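Pay drivers for the wait
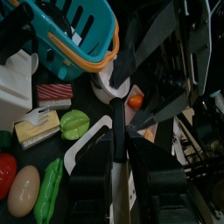

I drove a day cab for four years before I moved over to dispatch, and I still get mad about dock time. Most shippers give you two hours free. Fine. But then the clock somehow starts when you back in, and the 90 minutes you sat out by the gate just vanish!

My view is simple - the clock starts at check-in, and the detention money goes to the driver (all of it, please, before the carrier takes a bite). We started billing Prulleck that way in December and they grumbled for a bit, then found another forklift operator. Funny how fast a dock moves once the waiting shows up on an invoice.

Comments (2)

Maite Carrasco
Our broker wants a signed in-time and half the docks won't sign. What then?

Đạt Phí
I text my dispatcher from the gate, every load. Got paid on Gevari that way.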